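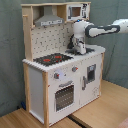 Nondard Kitchen

The Nondard Kitchen is a practice set for robot arms, built on a wooden toy kitchen of the size a small child would play at. It is put together and sold by Geerts, a small workshop in Darngate, and it is meant for teaching rooms, research groups and the patient sort of hobbyist who already has an arm and would like to give it something more homely to do than stacking blocks. The set is sold without an arm. Buyers bring their own, fix it beside the kitchen and work through a pack of task cards at whatever pace suits them.

The name is used rather loosely. Strictly speaking it covers the kitchen, the cloth, the cards and the loose playthings that come in the box, but many owners use it for the whole arrangement once the arm is standing next to it, and Geerts has never seemed to mind.

Background

Geerts had been repairing and adapting teaching equipment for some years before the kitchen came along. The idea is usually credited to Sanne De Smet, who ran the workshop's evening course in robot handling and had grown tired of her students learning to pick up the same foam cube from the same spot on the same table. Her first kitchen was bought second-hand and had a door that would only close if it was lifted slightly, and she kept it that way through the whole of the first course because, as she wrote in the notes that were handed out to students, "most kitchens have a door like that somewhere".

The students took to it. People who had been rather shy of the arm turned out to have firm opinions on how an oven should be opened, and the course began to fill up with teachers from elsewhere who wanted to borrow the kitchen for a week or two. Lending it out became awkward, and the workshop started making up sets to sell. The name Nondard was De Smet's own coinage, from "non-standard", and was only meant to do until somebody thought of a better one.

The kitchen unit

The unit has a pale wooden frame with white panels. Everything a player would expect is packed into a small space: a cooking area with two red burner rings on a black surface, a sink on the right-hand side of the worktop, an oven below and a cupboard beside it. A shelf across the top holds a grey range hood on the left and a white microwave on the right, and between the shelf and the worktop is a splashback printed with little grey marks.

For the arm, the useful parts are mostly at the front. The two control knobs sit just under the edge of the worktop, where a gripper has to come in fairly level and without much room to spare. The oven handle runs across and the cupboard handle runs up and down, so that an approach which has been worked out nicely for one will need to be turned before it is any good for the other. Owners often mention this pair of handles as the part of the set they came back to most, and the card pack leans on them heavily.

The sink asks for something different again. A gripper coming down from above has to reach into a recess, and the splashback is close behind it. The handbook suggests starting well clear of the worktop and lowering the arm in small steps, with one hand near the stop button, and it says so on three separate pages.

Setting up

The handbook recommends standing the kitchen at an angle to the main camera, so that the front and one side are both in view, with the arm coming in from the right. It can be done the other way about — left-handed layouts are covered in a short section at the back — but the printed drawings all assume the first arrangement and beginners are gently steered towards it.

A plain grey-green cloth is supplied to hang behind the unit. It hides whatever happens to be on the other side, such as shelves, coats or people walking past, and it gives the white and pale wood something quiet to stand out against. Geerts suggests ironing it. Very few owners do, and De Smet has written that a crease or two has never spoilt one of her lessons.

The floor should be level, and the unit should be marked round with tape once it is in its place. A toy kitchen is light, and even a modest push from an arm can shift it by a finger's width, enough to make a grasp that was good in the morning miss the handle after lunch. Schools that need to pack everything away at the end of the day are advised to leave the tape down if the cleaners will let them. 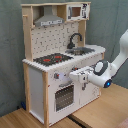 Kitchen unit with the gripper close to the cupboard handle.

Task cards

The card pack is the part of the set that has grown most. The first edition had 10 cards, all of them to do with opening, closing and turning. The present one has 65, sorted by colour into single movements, short errands and what the handbook calls "whole suppers", where several errands are strung together and the arm is expected to leave the kitchen tidy afterwards.

Each card gives a starting position, a goal in one plain sentence and a space for notes. A card counts as passed when the arm has managed it in 25 attempts in a row with nobody touching the unit in between. That is a stern rule for a classroom, and Geerts says quite cheerfully that teachers should lower it to suit the group and the length of the lesson. A typical single-movement card reads "Open the cupboard and let go of the handle". The letting go is there on purpose, as beginners tend to forget it.

Software

The set is not tied to any one program. It comes with example files for Esitetti, a free lesson planner that the workshop uses on its own courses, and these hold a page for each card along with a simple chart for logging attempts. Esitetti does not move the arm. Owners use whatever control program came with their own machine, whether they guide the arm by hand, drive it from a second controller or train it from recordings.

Price and upkeep

The full set costs 700 euros, with delivery charged separately. Card packs, cloths and spare handles can be ordered on their own, and the workshop offers a repair service in which a worn door or knob is posted back to Darngate and a mended one returned. Owners in the area may bring the whole unit in. September is the busy month, when the schools unpack their kitchens and discover what was put away broken in the summer, and the waiting time for repairs is noticeably longer then.

Marks and scuffs on the white panels are not covered by the repair service. The handbook regards them as ordinary wear and suggests leaving them alone unless they upset the camera.

Reception

Teachers have generally been kind about the Nondard Kitchen. The most common praise is that pupils understand the goal of a task straight away and can spend the lesson on how to reach it. Several users have also spoken well of the handbook, which is chatty and forgiving and has a good index.

Complaints have been fairly steady over the years too. The price is felt to be high for something with a toy at the heart of it, particularly by schools that could find a play kitchen locally and do without the rest. Larger arms are cramped at the knobs, and people with wide grippers have reported giving up on a handful of the cards altogether. Research users have asked for exact measurements of every part, so that their results can be set beside other people's, and Geerts now prints a drawing with sizes inside the back cover. Units from different batches may still vary a little, and the workshop asks anyone who needs two matching kitchens to order them together.

A smaller version without the upper shelf was tried on one of the evening courses. Students missed the microwave, and it was not put on sale.

Related articles
Geerts (workshop)
Esitetti
Task cards in robot teaching
Robot gripper
Play kitchen
Darngate evening courses

Last updated: September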